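Spent my morning at the Sillari open house in March, and I'm still thinking about it. If you've been reading here a while you know we've been circling the idea of a condo for ages, so when Marta Stasiv (our agent, endlessly patient) said they were opening two finished units and letting people wander through the rest of the building, I was in the car before my coffee was done.

The crowd was bigger than I expected! There was a line at the sales desk by 10 a.m., mostly couples, plus a few owners from the old Asetti block next door who wanted to see what they'd be living beside. I got talking to one of them, Eduard Jurčo, and he told me his building is trying to organize a group sale of its own. They've got 29 signatures out of 50 so far and the arguments in the hallway sound fierce.

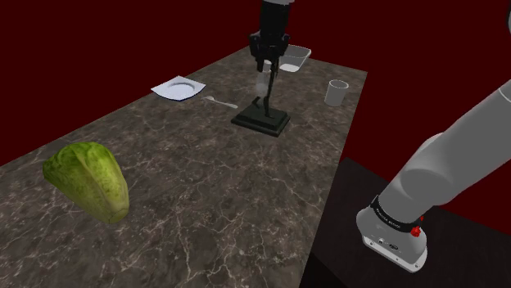 Dark marble counter, white veins – my favorite finish.

On to the money. Monthly fees on the unit I liked would be around 3,000 a year once you add it all up, and parking is extra. I asked twice about the reserve fund and got a brochure both times. Zuzana Rusnák from the sales team did promise to email me the budget, so we'll see.

The bedrooms are small, the storage is great, and the elevator is slow. I loved the light on the west side, though you do hear the road with the windows open.

We're going back with a tape measure, and Marta wants us to look at a resale place across the river first. If you own in a new building, tell me what you wish you'd asked before signing!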